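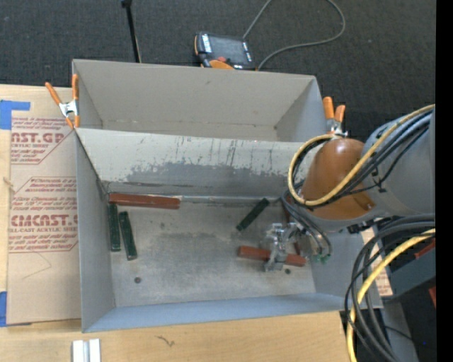

Floarea Hodoroagă
Test lead, Gripper Evaluation, Arngate

Progress report to Sundex, December

Work in this period covered bin picking of mixed rectangular blocks with the Lenier jaw and the Mutiso jaw. Both were run on the same arm, with the same controller settings and block set. Red and green blocks are treated as one class for grasp planning; color is used only to check the logs by eye.

The Lenier jaw completed its full allotment of 1,018 pick attempts. The Mutiso jaw stands at 171. The difference is due to a late adapter plate, and no comparison of success rates should be drawn until the second series is finished.

Of the Lenier failures, most fall into two groups. The first is blocks lying against a wall or against each other, where the jaw cannot get down on both sides. The second is blocks at the right of the bin. In that area the wrist hoses come close to the wall at steep approach angles, and the planner rejects poses the jaw itself could reach. We have set a clearance of 20 mm for the hoses and will test a smaller value once they are rerouted.

The back wall of the pick bin is sloped and its coating is worn, with bare darker metal toward the floor. Depth readings there are noisier than on the smooth left wall. We considered repainting and decided against it, as the wear is typical of bins in service. Both jaws will be tested in the same bin.

Bin position is checked against the table at the start of each session. Spring clamps are fitted at the rear bin. Drift since the last calibration is under 2 mm.

Outstanding items:
Complete the Mutiso series at the same controller settings.
Reroute the wrist hoses and repeat the right-side picks with both jaws.
Separate planner rejections from failed grasps in the log format. At present both are written under one code and have to be sorted by hand.

No change to the budget is requested.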